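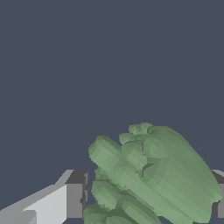
Gruster should not retire the number three shirt, and I say that as someone who has probably spent more of her life watching A-yeong Ji wear it than watching my own children do anything at all. I have the old away version hanging on the back of my kitchen door, in a soft, grayish sage green that the club has never gone back to and that I have never seen on another team. It is very nearly the green of the vegetable up there at the top of the page, and when the team came out in it for the first time, the man behind me at Partanen Park shouted that we had signed eleven peppers. I loved that shirt. I still do. So please don't think I am writing this because I don't care enough, or because I have something against the player, or because I sit at home thinking up ways to spoil a nice occasion.

For those who missed it, the club put out a notice after the last home game saying that, as of 25 October 2003, the number three would be "set aside in perpetuity" in honor of A-yeong's 324 games in a Gruster shirt. There will be a short ceremony before the Kurketti match, and a framed shirt will go up in the hallway by the ticket office. I am all in favor of the ceremony. I am in favor of the frame, and the hallway could use it, as anyone who has stood in that hallway looking at the fire extinguisher for twenty minutes will tell you. It's the perpetuity I can't get along with.

Let me go back a bit. When A-yeong first turned up she was a winger, and not much of one, if she'll forgive me. She was quick and she was willing, but every cross went over everyone's head and into the parking lot, and there was a fair amount of groaning about it in the main stand (some of it from me). Warrick Grimshaw was coaching then. Warrick was a difficult man to like in the rain, when he would stand out there with his hood down as if to show us all up, but he could see a player inside another player. One February, with two defenders injured and a trip to Dandari coming up, he put her at left back. He gave her the three because it was the one in the bag.

I think about that quite often. It didn't have any meaning yet. The woman who had worn it before her was a big, slow, good-natured defender who once headed a ball off our line in the 86th minute against Kurketti with her eyes shut, and is remembered around here almost entirely for that. Before her there was someone else, and before that I wasn't going to games and can't tell you. The shirt came to A-yeong with other people's seasons already in it. She put in a whole lot more of her own, and now we are told that the thing to do is to put a lid on it.

I do see why people want this. When somebody leaves who has been there for so long, you feel as though a wall has been taken out of the house, and you want to do something big. A plaque feels small. A bunch of flowers and a lap around the field feels small too, although I cried through the whole of A-yeong's lap and would have been happy for her to go around again. Retiring a number is about the biggest gesture a club can make that doesn't cost any money, and I suspect that last part has crossed a mind or two in the office.

But soccer isn't baseball, and I don't mean that to be snooty, as I grew up in a baseball house and my father could get misty over a retired number in a ballpark neither of us had ever visited. In baseball the number belongs to the person from the start. It doesn't tell you where he stands. In soccer, at least the way I learned it and the way Gruster has always done it, the three is a place on the field. It's over on the left, in front of the old scoreboard for one half and in front of the snack window for the other. It has a job attached, which is to stop their fastest player from making us all miserable. When you take the three away you're telling whoever does that job next that she can do the work and run the miles, but she'll do them in a fourteen or a twenty-two, like a substitute who forgot to go home.

And somebody is going to be next. I keep hearing people talk as if left back itself were going to be retired, and we would simply leave a gap over there out of respect. There is a girl in the reserves right now, I won't name her because she's seventeen and doesn't need it, who has been coming to Partanen Park since she had to be lifted up to see over the rail. She plays left back because A-yeong played left back. She tucks her shirt in on one side the way A-yeong did. I know her grandmother a little, from the bus, and I know what that kid has wanted since she was nine or ten years old. What are we supposed to say to her now? That she picked the right hero and so she can't have the shirt?

There's an argument on the other side that I take seriously, and I want to be fair to it. It says that a great number can be a weight. People point to Dandari, where they kept handing the ten to one poor youngster after another once their great one had gone, and every one of them got whistled at for not being her. That did happen. I was there for one of those afternoons, and it was a rotten thing to watch, and I have felt a bit sorry for Dandari ever since, which doesn't come easily to me. But I'd say the trouble there was the whistling. You could have given those girls any number you liked and that crowd would still have been looking for somebody who wasn't there. If we are worried about how we'll treat the next left back, then the people who need to be worked on are sitting in the stands – and that includes me, on a bad day.

Then there is the plain matter of what perpetuity looks like at a club of our size. We had 903 people in for A-yeong's last match, and the place felt packed to the rafters, and it was one of the loveliest crowds I've ever been part of. Every one of them knew why the shirt mattered. But crowds change over. In thirty years there will be a child in that hallway, looking at a frame, asking her mother who that was, and her mother will say she was a player from a long time ago, and they'll go and find their seats. That's all right. That's what frames are for. Now think of the same child watching a left back come down the line in a three, and some old bore like me leaning over to say, you know who used to wear that, don't you? And then telling her, at great length, until halftime. I was told about the header against Kurketti like that, by a stranger with a thermos, years before I met anyone who had played in the game. I'd never have asked. It came up because the shirt was right there in front of us, running about.

That's how the stories have always gone around at our ground. They need something to set them off. You see the number, you think of the last person, and you open your mouth. Hang the number on a wall and you've got a very nice wall.

So what would I do instead, since I'm being so free with my opinions? I'd have the ceremony, and I'd have it go on too long. I'd put the frame up. I'd let the three rest for one season, only one, the way you might leave a chair empty at the table the first holiday after somebody has moved away. And then I'd have A-yeong come back down and hand it over herself, in front of everybody, to whoever has earned it. She could write her name inside the collar, small, in laundry marker, and the next one could do the same when her turn was done. I'd like to see a collar with six or seven names in it someday. I probably won't get to see it, at my age, but I'd like to think of it being there.

I have no idea what A-yeong herself thinks about any of this. She has been polite in public, as she is about everything, and said that she was touched. Maybe she is. Maybe she wants it up on the wall for good, and if she does then I suppose she has a right to more say in it than I have, and I'll stand up and clap with the rest before the Kurketti match and keep my mouth shut for once. But I remember her after that first game at left back, muddy to the elbows, when Warrick told her she could have her old number back the following week if she wanted it. She said she'd hang on to this one for a while, if no one else was using it.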